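Home | Tours | My Bookings | Help Desk | Contact

Zastier Travel Support > Ticket log

Filed under: Booking problems, Vouchers and confirmations

Sunday, March 18, 2018
Logged by Pascal Wunderlich

Subject: Castle day tour vouchers show the wrong meeting point and start time

Customer report

Gumaro Pacheco wrote in at the end of last week about a day tour he booked for April. He has two adults and one child on the Skemora castle and old town tour, English-speaking guide, lunch not included. His confirmation email says the bus leaves from the riverside stop at 9:30. The voucher PDF attached to the same email says the main station, east exit, at 8:30. He asked which one is right and whether he can still change to the later tour if the bus goes at 8:30, as his train does not get in until 8:50.

I told him we were looking into it and asked him not to rebook anything yet. I also asked for the PDF. He sent it and it matches what he described. The booking itself looks normal on our side: paid in full, three seats, riverside stop, 9:30.

First checks

1. Opened the booking in the admin panel and printed the voucher again. Same result, main station at 8:30.
2. Made a test booking for the same tour on a different day in April. Voucher wrong again.
3. Made a test booking for the half-day castle tour. Voucher correct.
4. Made a test booking for the full-day tour with the German-speaking guide. Voucher correct.

So it affects the full-day tour in English only. The email text is right in every case. The email and the voucher do not read from the same place. The email uses the tour record, the voucher uses the supplier sheet that we import once a week. 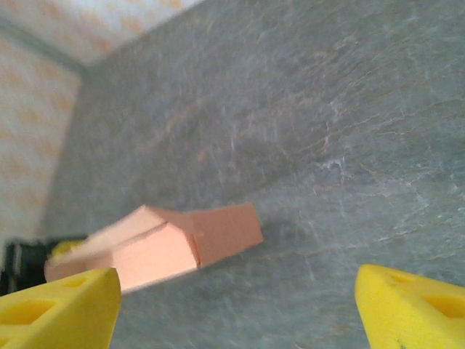
I downloaded the current supplier sheet from the shared folder and looked up the tour code. The row has the riverside stop and 9:30. That is correct, so the voucher should be correct too, unless the import did not run or did not finish. The import page shows the last run as "completed with warnings." The warnings list is empty. I ran it again by hand and got the same message. Printed Mr. Pacheco's voucher once more and it still said main station.

Passed to Trilok Chauhan with the tour code, the booking reference and both PDFs.

Notes from Trilok

The import stops reading at row 156. The sheet now has 300 rows. The English full-day tour is on row 157, which explains why it kept its old values from the winter schedule. Everything after that row is also still on winter values, but most of those tours have the same meeting point all year, so no one would have noticed a difference.

Row 156 is a walking tour supplied by Bauerfeind. The meeting point field in that row has a line break in the middle of the address. The import takes the second half of the address as a new row, finds no tour code in it, and quits. It should skip the row and write a warning. It writes the word "warnings" and no warning.

What I tried:

- Removed the line break in a copy of the sheet and ran the import on the test system. All rows were read.
- Printed a voucher for the English full-day tour on the test system. Riverside stop, 9:30.
- Put the line break back and ran it again to be sure. Stopped at 156.

I have not changed the live sheet. It belongs to the supplier desk, and if we edit it by hand our change gets overwritten when they upload the next one. Uwe Hagedorn needs to fix it in the original.

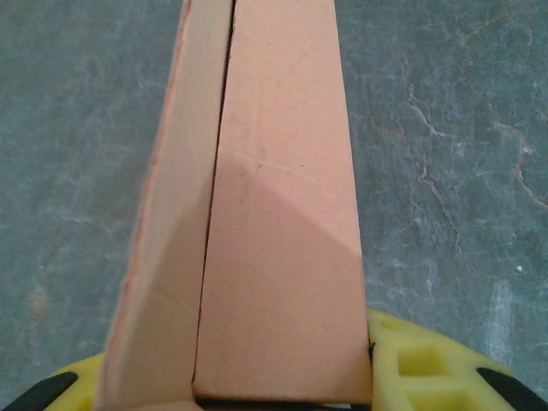 Update by Kai Mühlbauer, Zastier Supplier Desk

Uwe has corrected the address in the original sheet and uploaded a new version. I called Bauerfeind to check that the street and house number were still right, and they are. The meeting point for that walk is the side door of the town museum, same as last year.

I ran the live import afterward. It finished without the warnings message. I then compared the tours after row 156 with the old values. There are 22 tours where the start time or meeting point is different between winter and summer. For 10 of those we already have bookings with vouchers sent out. The list is attached to this ticket. The remaining tours have no bookings yet for the summer dates.

Please note that the Piker boat and castle combination is on the list. The boat does not wait, so those customers should be contacted first. The new departure is 15 minutes earlier than what their vouchers say.

Actions

Corrected vouchers to be sent for all affected bookings. Pascal, please use the "changed details" email and not the normal confirmation, or people will think they have been charged twice. We had that last summer with the garden tours.

Boat customers to be phoned as well as emailed.

Trilok to change the import so that it names the row it could not read.

Reply to customer

Sent to Mr. Pacheco: your email was correct and the voucher was wrong. The bus leaves from the riverside stop at 9:30. The new voucher is attached, please delete the old one. From the station it is a short ride on the tram, two stops, so your train at 8:50 should leave enough time. There is no need to change to the later tour.

He answered that he is happy with that and asked whether the castle has a place to leave a stroller. I checked with the guide office. Strollers can be left at the ticket desk, but not taken up to the tower.

Status: Customer question closed. Import fix open, assigned to Trilok Chauhan. Voucher resend in progress, boat customers done.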